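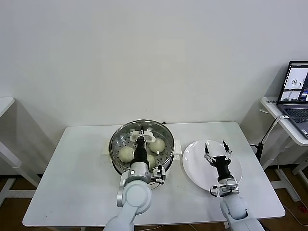
The two-arm steamer cell, with three buns in the basket.

Clodagh Ó Dubhghaill looks after one robot cell at Nakora, and most of her day goes to small things. She wipes the fingertips, checks the cables and puts the plate back where it belongs. "The plate is the part people move," she says. "Then the first pick of the morning is off and I get a call."

She took the cell over in January from Petro Prokopenko, who left her a notebook and a box of spare screws. By then it had logged 1632 picks. It stands at 2125 now.

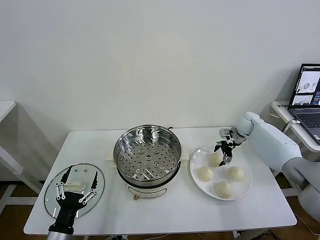

Wear is what she watches most closely. The gripper pads go first, she says, and she changes them every 749 picks. The lid side takes longer to check. A hand with jointed fingers has many more places to work loose than two jaws do, and Ó Dubhghaill goes over the silver linkages one at a time with a small driver. "I push each finger sideways. If it clicks, I stop and find out why."

Steam is the other worry. She won't let anyone start a run until the wrist joints have been dried with a cloth – a rule she added herself after a connector corroded in her second month.
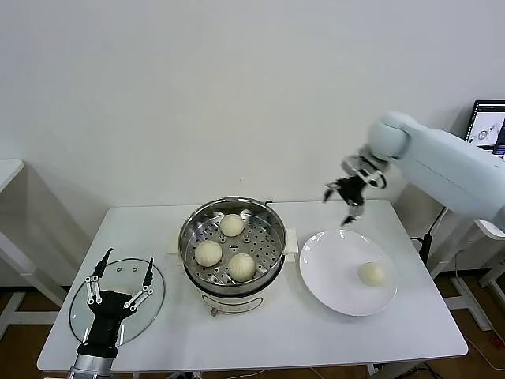 Setting the height

Calibration takes her 60 minutes when nothing goes wrong. She starts with the basket, touches the gripper to the rim at low speed, and saves the height. Then she does the same at the plate.

"Petro did the plate first," she says. "I tried it his way and had to redo the basket every time."
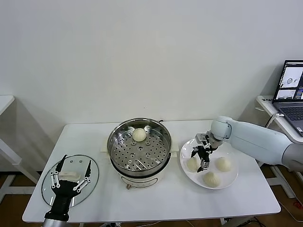

After that she runs the whole sequence at quarter speed with one hand near the stop button. Buns get swapped for fresh ones if the dough has gone stiff, as the grip force is set for soft ones. She writes both heights in the notebook, under Prokopenko's old figures.

Her next job is the cable run at the base of the arm. She has the clips already and wants to fit them before the next pad change.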